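Hand gripper pads slipping on bowls

Orhun Duman
The pads on my hand-held gripper let go of smooth bowls, usually the big one, usually when I'm proud of myself. Do I replace them or is there a trick? 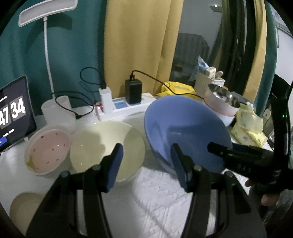
I've already tightened the screws at the finger bases - twice, the second time with feeling.

Hacer Soylu
Wipe the pads with a damp cloth and let them dry. Dish soap leaves a film. Mine get swapped after 200 grabs, or whenever I remember, so 48 or 2,000.

Ozan Özkan
buy new ones

Maiara Queiroz
Check that the pads meet flat when you squeeze. If one finger sits crooked, new pads will slip too.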